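Curnstead Releases Revised Study Set for Teacher Entrance Candidates

Curnstead has issued a revised study set for candidates preparing for graduate teacher-training entrance tests. The set contains 600 practice items and replaces the 480-item edition, which is withdrawn from sale in September.

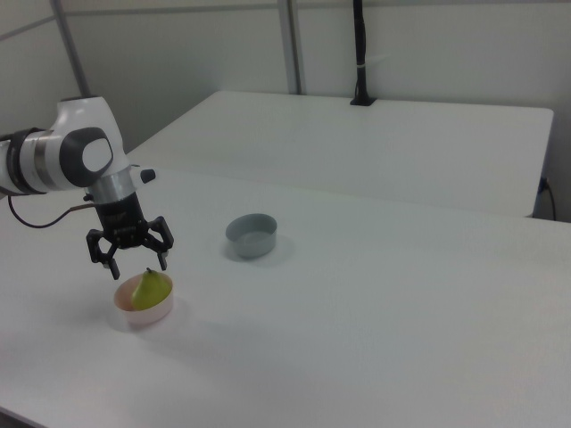 Yoon-hee Han
Senior Editor, Test Preparation

Items are grouped by reasoning, general knowledge and teaching aptitude. Each group opens with a short timed paper of 30 items – the full-length papers follow at the back of the book. Answer keys now give the working for every numerical item. The reading passages have been reset in larger type.

Candidates who own the earlier edition may download the new aptitude section, 300 pages in print layout, from their Curnstead account at no charge. A proof of purchase is required.

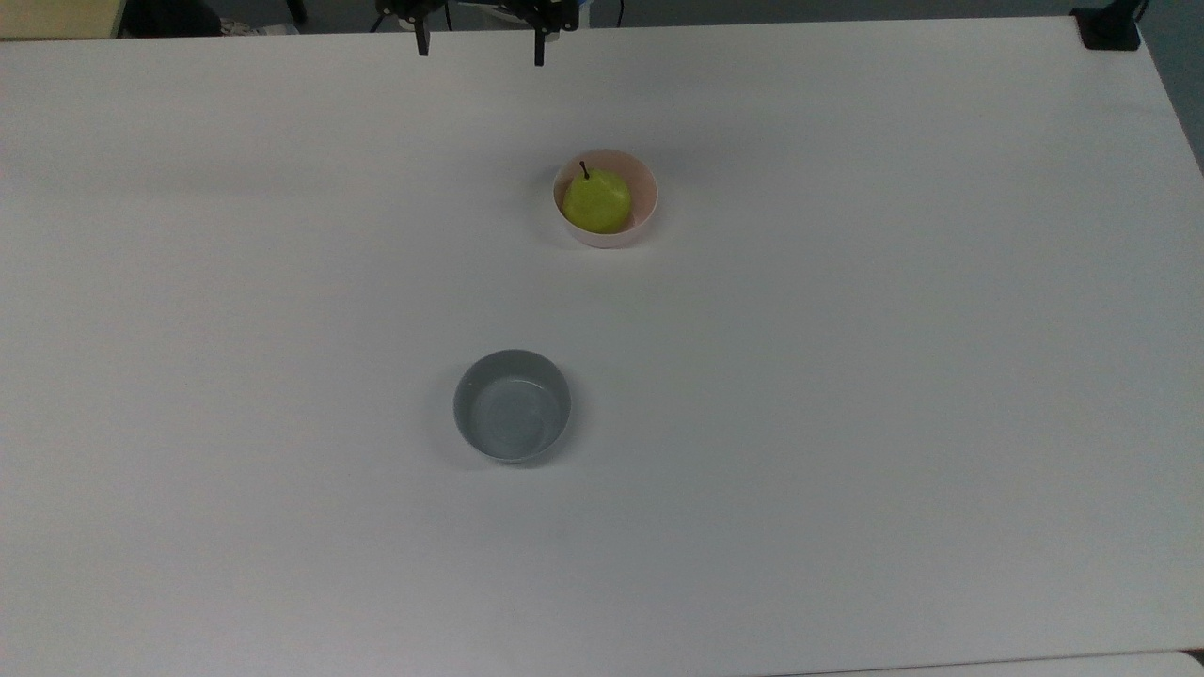

Ordering and Availability

The study set is sold in print and as a download. Bookstores and colleges should place bulk orders through Karnholm, the distributor. Orders received by noon on Wednesday ship the same week.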